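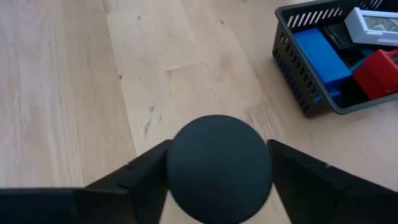 Volume 12, Issue 4, page 7

Gripper comparison enters second stage at Trustwood laboratory

17 April 2026

The Trustwood Centre for Applied Handling has completed the first stage of a comparison between two parallel grippers intended for use on light robot arms. The work is being carried out with Mullero, which supplied one of the two units, and will continue until June. A full report will be made available to member organisations once the second stage has closed.

The comparison was requested by members who operate small sorting and packing lines. Many of them have a single arm and must choose one gripper to handle a wide range of goods. The published figures for grip force and stroke were considered to be of limited help in making that choice, as they are normally measured on a flat steel block and say little about round or soft objects.

Stage one consisted of 3000 grasps in total, divided equally between the Mullero unit and a unit from Varkeo. Both were fitted in turn to the same arm and driven by the same controller. The arm was programmed to approach an object on the floor, close the fingers, lift the object clear and carry it to a second position. A grasp was recorded as successful only if the object reached the second position without being dropped and without the operator stepping in.

A ball was chosen as one of the standard objects for the comparison. Liesbeth Bosman, who leads the handling group at the centre, said that a round object places particular demands on a pair of flat or angled fingers.

"With a box, the fingers have a good deal of surface to work with, and small errors in position are forgiven," Ms. Bosman said. "With a ball, the contact is small and the height of the fingers matters a great deal. If they close too high, the ball is pushed down and away. If they close at the right height, it sits between them and stays there."

Black fingers set against a dark ball also proved to be a demanding case for the wrist camera, and the group has kept it in the program for that reason. The edge between finger and ball is hard for the software to find, even where both stand out clearly against the pale wooden floor behind them. Software settings that had performed well on blue and red objects had to be revised before the dark ball could be tracked in a dependable way.

Differences between the units

The two grippers performed at a similar level on rectangular objects. On the ball, the differences were larger. In one block of 200 grasps, the Mullero unit completed 199 and the Varkeo unit completed 78. The group has asked that this result be read with care. The Varkeo unit was tested with the fingers supplied by its maker, which are short and straight, while the Mullero unit was fitted with longer fingers. The block was therefore a comparison of two complete products as delivered, and it does not show that one drive is better than the other.

For this reason, the second stage will include a set of exchanged fingers. An adapter plate has been drawn up in the Trustwood workshop that will allow either set to be mounted on either body. Maarten De Haan, senior technician, is responsible for the plate and expects it to be ready for fitting early in the second stage.

Mr. De Haan noted that the Varkeo unit had advantages that do not appear in the grasp results. It was the quieter of the two, its cable could be changed without removing the gripper from the arm, and it returned to its zero position correctly after each loss of power. The Mullero unit had to be taken through its start-up routine again in the same circumstances. Members who run unattended shifts may wish to give weight to this point.

Camera position

A secondary aim of stage one was to compare two positions for the camera. In the first, a small camera was mounted at the wrist, so that the fingers were always in view. In the second, a camera was fixed on a stand beside the working area.

The wrist position gave the better results in the last part of the approach, when the fingers are close to the object and the stand camera's view is often blocked by the arm. It gave poorer results during fast travel. Images taken while the arm was moving showed blurred outlines, and the software at times placed the edge of an object slightly to one side of its true position. Reducing the speed over the final part of the approach removed most of these errors, at the cost of a longer cycle.

Nicanor Carrasco, who prepared the vision software, said the group does not intend to recommend one position for every user. "A line that handles the same carton all day will be well served by a camera on a stand," Mr. Carrasco said. "Where objects vary in shape and can lie anywhere, we would want a camera at the wrist, and we would want the speed to be set with that in mind."

The controller used throughout stage one was a Mishra model already owned by the centre. It was selected because it accepts both grippers without additional hardware. Some members have asked whether the results would hold with the controllers sold by the gripper makers themselves. Time has been set aside in the second stage to repeat a smaller number of grasps with each maker's own controller.

Conduct of the trial

The procedure was reviewed before work began by Zodwa Maluleke, who serves as the centre's independent reviewer for equipment trials. Dr. Maluleke required that the order of objects be drawn by lot, that failed grasps be kept in the record without exception, and that neither supplier be present while results were being gathered. Mullero agreed to these terms in writing. Varkeo is not a partner in the project, and its unit was purchased by the centre at the normal price.

In her note on stage one, Dr. Maluleke found that the procedure had been followed, with one departure. The lighting over the working area was changed partway through the first block after a lamp was replaced. The affected grasps were repeated under the new lighting, and the earlier set is held separately. She has recommended that light levels be measured and written down at the start of each session in future.

Second stage

The second stage will use the same arm and the same measure of success. Soft objects and thin-walled containers will be added to the program. Finger wear will be recorded for the first time, following questions from members about how often pads should be replaced. Vratislav Tóth, who coordinates the project, said that the group had chosen not to publish a ranking at this point.

"Members are making purchasing decisions on the strength of this work, and we would prefer that they wait for the exchanged fingers to be tested," Mr. Tóth said. "The figures from stage one are sound, but they answer a narrower question than the one most people are asking."

Members who wish to have a particular object considered for the second stage may send a sample to the handling group. Samples should fit between the fingers of both grippers and should be free of liquid or powder. Each sample should be clearly marked with the name of the sending organization and a short statement of how the object is handled at present. Samples will be returned on request at the close of the project.

Grasp records from stage one, including those for failed attempts, are available to members through the centre's library. Requests from non-members will be considered by the project coordinator.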